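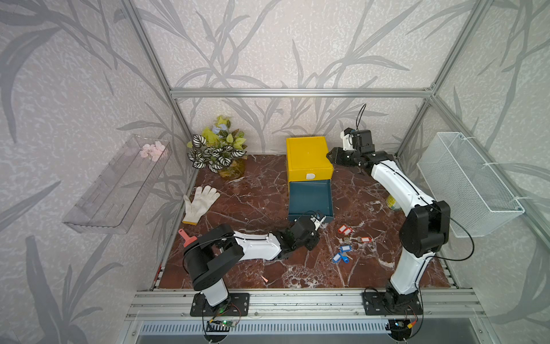
Call for participants: help us find out which robot you would trust with your keys

The Nindham manipulation group has spent the spring teaching two robot arms to deal with a drawer. They have now met it 504 times. We have opinions about how they are getting on, but we built the thing, so our opinions are worthless. We would like yours.

What you do

You watch short clips of the arms at work around a yellow drawer unit, key tags and other household clutter. In some, a person is steering. In the rest, our learned controller, Zurik, is on its own. You say which is which, and how sure you are. Our early finding is that people mark hesitant movement as human -- mildly insulting to everyone involved -- and we want to know whether that holds up outside our own corridor.

Who we want

Adults with normal or corrected sight. No technical background needed. If you have worked on robots for more than 4 years, thank you, but you will only argue with the questions.

What you get

One session, a voucher for the Ekpo canteen and a copy of the results. The soup is fine.

Sessions run through April, in room 7. To book, ask for Bimla Shakya or Arvo Rantala at the front desk.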